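Bin Picking, Spring Term: Project Gallery

Robotics Lab II, Section B. Page maintained by Valtteri Niskanen.

Teams in this section spend the second half of the term on one task: take mixed objects out of a bin with a single arm. The objects are not modeled in advance, and teams may not arrange them. A run is 60 pick attempts. An attempt starts when the controller issues an approach pose and ends when the arm reports that it is clear of the bin rim, with or without an object.

The four teams are Nekell, Zindum, Akpan and Tuditz. All of them use the same cell and the same arm. Grasp selection, approach planning and recovery behavior are written by the students.

Gallery
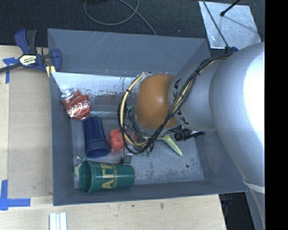
3 min read

Arm over the gray bin, viewed from the fixed camera. Contents include a crushed Coca-Cola can against the left wall, a dark blue plastic cup on its side and a green plastic cup lying horizontally with its mouth to the left. The bar clamp is at the upper left corner of the bin.

The cable loop beside the joint hangs in front of part of a red-orange object. Segmentation on a view like this returns the object in pieces or merges it with the cables. Zindum handles it with a mask computed from the arm pose, dilated to cover the bundle. Akpan moves the arm to a park position before each capture and accepts the longer cycle.

Blue tape on the table marks corners at the left side of the bin, on the flat tan board. Check the board against the tape before a run. If it has shifted, repeat the extrinsic calibration and log the new transform.

Notes on the objects

Cups. A cup on its side can be taken by the rim or across the body. Rim grasps need a known mouth direction, and the wide end is not always resolved in depth. Nekell scores both candidates and takes the body grasp when the scores are close.

Cans. A dented can does not fit the cylinder model. Tuditz dropped the primitive fit in January and now ranks antipodal pairs directly on the point cloud. Planning time went up to 356 ms per attempt on the lab machine, well inside the limit of 600 ms.

Small items. Anything lying flat on the floor of the bin is left until the larger objects are out. Floor contact is limited in software and the limit is the same for all teams. Do not raise it.

Walls. The bin walls slope inward toward the floor. Collision checks that treat the bin as a box with vertical sides will pass poses that touch the wall low down. Use the bin mesh in the shared folder.

Logging

Each attempt is saved with the following fields:

Attempt number
Capture before approach
Selected grasp and score
Joint trajectory
Gripper state at rim clearance
Failure code, if any

Failure codes are listed in the lab handout. Code 4 (object lost during lift) and code 5 (no object at closure) are often confused. Use 4 only when the gripper width reading shows contact after closing.

The shared set currently holds 106 labeled captures. Teams may add to it, and added captures have to include the calibration file in use at the time. Captures without one are removed at the next cleanup.

Cell access

Book the cell on the sheet by the door. One team at a time, two people minimum, one of them at the stop button. Leave the bin clamped and the arm parked at the end of a session. Error reports on the shared grasp code go to Valtteri Niskanen with the log attached.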